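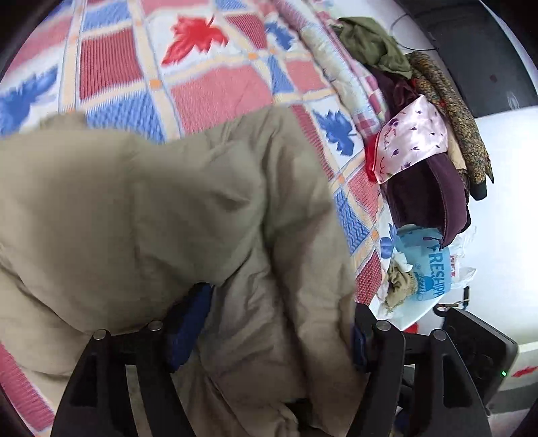
Bedroom set, wrist view, jacket between the pads. Quilt on the left, clothes pile on the right.

Board: Software / Perception and Planning
Thread: Camera tracking drifts when the cloth fills the view

torken_build
Posted 2018-10-21

I have a tracking problem with the hand-held gripper recordings and would like a second opinion before I rewrite anything.

The setup is a wide lens camera looking down the fingers, with visual-inertial odometry run offline to get the gripper path. The path then becomes the action labels for training. On tabletop recordings it works fine. On the bed recordings the path goes bad as soon as a big soft item is lifted. The still at the top is frame 3841 of one of them. By frame 3968 the estimated position is well off to the side and it never comes back, even when the quilt is in full view again.

My guess is that the tracker locks on to the jacket and treats it as the static world. I am running Vikel with default settings except for the feature cap, which I lowered to 70 per image to save time.

hexbolt
70 is too low for a lens that wide. You are starving it. Put the cap back up and run it again before you blame the jacket.

torken_build
I ran it again with the default cap. The drift starts a little later and ends up the same size.

mapleframe
Look at where your corners are landing. That quilt should be the best thing in the room for a tracker. There is a grid, there are orange squares where the bands cross, and there are red and blue leaves that don't look like the plain squares. But the jacket sits in the middle and takes up most of the lower left. Every wrinkle gives you a corner, and every one of those corners moves with the hand.

Mask the gripper and whatever it is holding. The fingers never move much in the image, so a fixed mask handles those. The jacket needs something that follows it.

hexbolt
I don't agree that the quilt is a great target. It repeats. A grid of squares is how you get matches that are one square off, and a one-square jump would look a lot like what he describes. I'd want to see the match plot before building a mask.

mapleframe
The squares repeat, the leaves don't. One leaf is red and the other three are blue, and they sit in different spots relative to the squares. Frame to frame the motion is small, so you are not going to jump a whole square unless you lose tracking and have to relocalize.

hexbolt
Losing tracking and relocalizing is what happens when something fills the view.

torken_build
I plotted the matches. You are both partly right. During the lift most of the inliers are on the jacket, and the pose follows it. Then tracking drops out and it relocalizes one square over on the quilt. That explains why it never comes back.

vel_sandbox
We hit this with laundry data. Two things helped:

1. Reject any feature whose motion disagrees with the gyro prediction. Cloth held in the fingers hardly rotates in the image when the hand turns, so it stands out once you look for it.

2. Fix the mask for the black corners. With a round vignette the default detector likes to put points along the dark rim. They stay still in the image and tell the filter the camera is not moving.

I would also weight the pile on the right. Clothes that are just lying there are static as far as the tracker cares, and there is lettering on that white bag (FRESHIPP, running up the side) that only matches itself.

hexbolt
Until the next item picked up is from the pile. Then your good features walk away.

vel_sandbox
True. Ours expire when the gyro check fails, so it costs a short gap. If the order of items is known you could mark them up front, but I wouldn't bother.

dumi_tools
A different view: stop using the wrist camera for pose at all on cloth. We put an external tracker on the Dumitrescu rig and the whole question went away. Software fixes for this take weeks.

mapleframe
That works in a lab. The whole point of a hand-held tool is that you carry it into a bedroom and record without mounting anything. I'd fix the filter.

torken_build
External tracking is out for me, the recordings are already made.

Tried the gyro rejection and the rim mask together, with the cap left at default. The path now holds through the lift on this recording. The relocalization jump is gone too, I assume because tracking doesn't drop out anymore. I have 2 other bed recordings that still drift and I haven't looked at why.

hexbolt
Post the match plots for those when you have them. Also check your time offset between camera and gyro — if that is wrong, the rejection will throw out good points on fast turns.

torken_build
Will do. The offset came from the Helilell calibration script in May and I haven't redone it since I changed the mount. I'll start there.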